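The Block Bins at Killemura
Gallery, posted March 28, 2022

Jadwiga Rutkowska asked me last November whether I would put together a page about our sorting blocks, and I said yes straight away and then, of course, took all winter over it. We have 448 blocks on the books at the moment, which sounds like plenty until you try to keep the colors together. Ilze Kivi did most of the painting, and Prys Vaughan cut the last batch in his own garage, so please thank them both if you see them (they will pretend it was no trouble!).

The long ones and the short ones began as two separate sets, and we mixed them a while back when Llinos Kneath pointed out that people enjoy a bit of variety in what they are picking up. I think she was right, and I have grown very fond of the reds in particular.

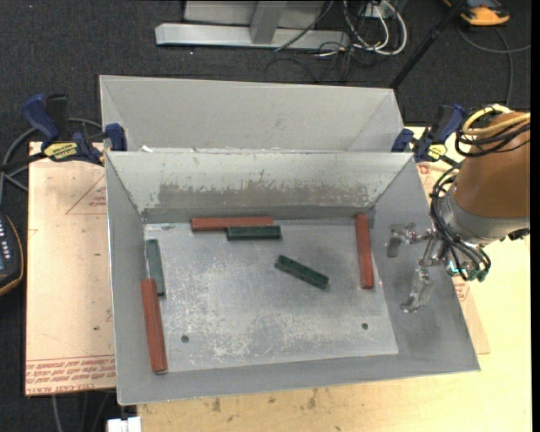
Metal bins take a good deal of knocking about, and I would never go back to the cardboard boxes we started with. The floor of this one is covered in scratches and scuffs, worst toward the front, and I rather like it that way, with three long reddish-brown blocks and three short dark green ones lying about at all angles on the bare metal. Jhair Sotelo keeps offering to sand it smooth for us, and I keep telling him to wait until summer.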